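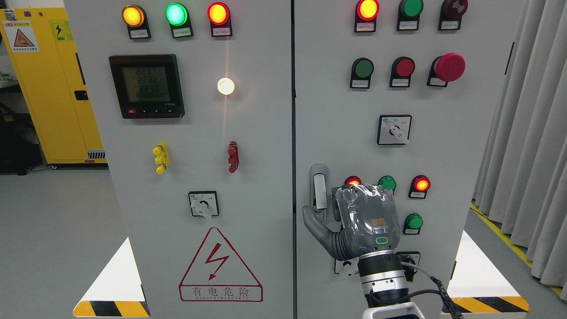
Wuminville, February

Siltau hand cover, clear, right hand. Bought with shop money, used on the arm at the Najjar workshop for five weeks.

I wanted a cover because our hand was getting dirty faster than we could clean it. The arm shares a building with two wood lathes and a bench grinder, and the finger joints pick up grit. Fadi Matar had been wrapping it in kitchen film and tape, and the film split at the thumb every session.

The Siltau cover costs $134. Derker sells one for $129 that looks much the same in the listing, but it only comes in opaque gray. I paid the extra five dollars for clear plastic so I could still see the status light on the back of the hand. With the cover on, the green reads fine from across the room.

Fitting it took me two tries. The instructions are one sheet with a drawing of a left hand. Start with the thumb, then the fingers, then pull the rest down to the wrist. If you do the fingers first, the thumb sleeve ends up twisted and you have to start over. Route the cable before you close the wrist end. I didn't, and had to undo it.

Our project is getting the arm to work ordinary panel controls: push buttons, rotary selectors, a door handle. Small rotary switches are the hardest of these, and the cover makes them a little harder. The plastic bunches between the thumb and first finger, and on a narrow knob the bunched part touches before the fingertip does. Nour Rawashdeh changed the approach angle in the program and most of the trouble went away. Push buttons gave us no trouble at all. On the door handle the cover slips more than the bare hand did, so we close the grip tighter.

Finger travel is slightly reduced at full curl. I noticed it on the handle and nowhere else. If you need a tight fist, borrow one before you buy.

Siltau says to replace the cover after 200 hours. We are well short of that. Ours has one cloudy patch at the base of the thumb and no holes. I wipe it with a damp rag and dish soap. Randa Darwish tried glass cleaner on a scrap piece and it left a haze, so I would stay away from that.

Two complaints. There is no size marking on the cover itself, only on the bag, and we threw out the bag. And the wrist band is too loose for a bare metal wrist. I added a turn of electrical tape.

Four out of five. I'll buy another when this one wears through, clear again.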